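Geltholm opens orders for Pletine two-finger gripper kit

BURLOW, May 2, 2024 — Geltholm has opened orders for Pletine, a gripper kit for small robot arms used in homes, care settings and test rooms.

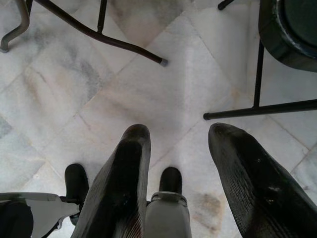
What comes in the kit?
One gripper, a wrist camera, a mounting plate, a power lead and a spare set of finger covers. The arm itself is sold separately.

Pletine is meant for jobs near the ground, such as picking up dropped items between chair legs on a hard floor. The fingers are black with a ribbed inner face, and the camera looks straight down past them, so the operator can see the floor tiles and any furniture feet close by before the gripper moves in.

The gripper lifts up to 300 grams. Finger covers can be changed by hand in roughly 8 minutes and are sold in pairs. The control software runs on an ordinary laptop and saves the camera view alongside the position of the fingers, which helps when a pick has to be checked later.

The kit costs £1194 before VAT and carries a warranty of two years. Orders placed now will ship from the Burlow workshop in June. Customers in Spain can order through Geltholm's sales office in Toledo, where repairs are also handled.

Arms already fitted with an earlier Geltholm gripper can take Pletine on the same bolt pattern — the old power lead must be replaced with the one supplied. A fitting guide and a full list of supported arms are available from the sales desk on request.

About Geltholm
Geltholm makes grippers, mounts and cables for light robot arms. The company is based in Burlow.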